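Speaker notes: Planning for the pot, not the arm
Lamora tooling track, afternoon slot, after the coffee break 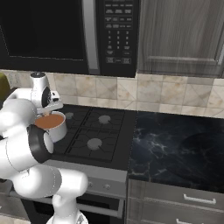 Sigrun Løken wrote back, after reading my first draft of this talk, that a planner which only knows where the arm is will sooner or later pour somebody's dinner down the front of the stove, and that I should open with that and stop being so polite about it. So I'm opening with it, Sigrun, thank you, and I'll try to be a little less polite for the rest of the half hour.

(Give people a moment to sit down. The door at the back is noisy.)

Hello, everybody, and thank you for coming back after coffee. I'm going to talk about the software side of one small job, which is taking hold of a full pot by its rim and moving it. It's all in simulation today. I know some of you came hoping for hardware, and I'm happy to talk hardware in the hallway for as long as you can stand me, but the trouble I want to share lives in the planner and it shows up just as nicely in a simulated kitchen.

Start with why this kitchen. The soup comes nearly to the top of the pot, and there's a microwave hanging over the range. Those two things together take away most of what a motion planner likes to do. It likes to go up first and sort out the rest later. With a microwave over the stove there's only so much up. And it likes to tilt the wrist when it runs short of room, and you can imagine how I feel about tilting the wrist with that much soup in the pot.

Say the next part slowly, I rushed it at the rehearsal.

Our stack is called Umgate. It has a sampling planner at the front, a trajectory smoother behind it, and a controller that follows whatever the smoother hands over. When we began, the pot was attached to the gripper as a plain collision shape. A cylinder, more or less. The planner was very good at keeping that cylinder out of the microwave and the backsplash, and it had no idea at all that there was anything inside. We'd get these lovely clean paths, no contacts, everything green in the log, and when you played them back the pot went over on its side halfway along. The checker was perfectly pleased! As far as it was concerned a cylinder lying down is just as good as a cylinder standing up.

So the first change was a tilt limit on the held object. I'd love to tell you this was clever, but it's a cone around the vertical, and the axis of the pot has to stay inside it. What took us the time was deciding where in the stack it should live. Folke Vik argued for the smoother, and he argued well, and we tried it his way for most of December. The difficulty is that the sampler kept offering paths that couldn't be repaired. The smoother would push and push on a path that went through a bad wrist angle, and at the end of it we'd have something that was neither smooth nor level. In the end we moved the constraint up into the sampler, where each new sample gets projected back onto the allowed set before we check it for collisions. It costs more per sample and we throw away far fewer of them.

(Folke will be in the second row. Wave at him. He has been very gracious about it.)

Now, level is only half of it, as anybody knows who has carried a bowl across a room. You can keep a pot beautifully level and still slosh it by starting or stopping too hard. We don't simulate the liquid while we plan. I get asked this every single time, so let me say it early. The soup you see in the render is a surface drawn inside the pot, and the planner knows nothing about it. What we give the planner is a limit on sideways acceleration at the pot, and a second limit on how quickly that acceleration may change. The second one turned out to matter more than I had guessed. Our early runs kept under the acceleration limit just fine and had nasty little corners in them wherever two path segments met.

Testing. We ran 400 trials with the original setup and 400 with the new one, same kitchen, same start poses, same seeds, so that we could lay them side by side. I'm deliberately not putting a success rate on a slide. Every time I've done that, the room has spent the questions on the rate, and what I'd like you to look at is the kinds of failure. With the original setup nearly everything that went wrong was tilt. With the new one we see two kinds.

The first is the planner giving up. The allowed set gets thin when the gripper is over the cooktop, and the sampler can run out its time budget without finding a way through. Aisling Corrigan's fix for this was to seed the search with a handful of short retreat motions that are known to be level, so the arm gets the pot out toward the open counter before it attempts anything ambitious. It's a bit of a cheat. I'm fond of it.

The second kind is at the grasp. A rim grasp holds the pot from one side, so the weight wants to turn it in the fingers. We had been treating the grasp as rigid, with the pot welded to the hand, and for a light empty pot you can get away with that. For a full one you can't. Right now we let the planner assume a small amount of slip about the finger axis and tighten the tilt cone by the same amount, so there's some margin left over. Sølve Forsberg is working on estimating that slip from the wrist torque as the lift begins, and if he has it running by the spring I'll be delighted to hand him this slot and sit where you're sitting.

(If short on time, skip the next paragraph and go to tooling.)

A word about grates. The burner grates in our collision model are simplified to a flat slab, with the top of the slab at the top of the bars. This means that the pot starts every episode in contact with the stove, and a strict checker rejects the start state before planning has even begun. Please don't fix this by turning off collisions between the pot and the stove for the whole motion, as I did, and then wonder for two days why the pot is travelling through the cooktop. Allow the contact for the first short stretch of lift and then turn the check back on.

Tooling, which is what this track is supposed to be for, and I've nearly talked myself out of time. The most useful thing we built all year was a replay viewer that draws the tilt of the held object as a colored strip under the timeline. Helge Öberg put the first version together over a weekend. Before that we were reading joint angles out of log files and trying to picture the pot. Now you scrub along, you see the strip go orange, and you stop there. It reads Wikum logs as well as ours, so if your group records in that format you can point it at a folder and it should just open. If it doesn't, write to me, and please attach the file.

What I'd like help with: we have no good way of choosing the tilt cone from how full the pot is. At present a person types it in. Fill level is something a camera over the stove could estimate for an open pot, and I'd be very glad to hear from anyone in perception who has tried it with dark or shiny liquids.

Thank you, you've been very patient with me. Questions, and then I believe the Løken group has the room, so we should leave them the long cable.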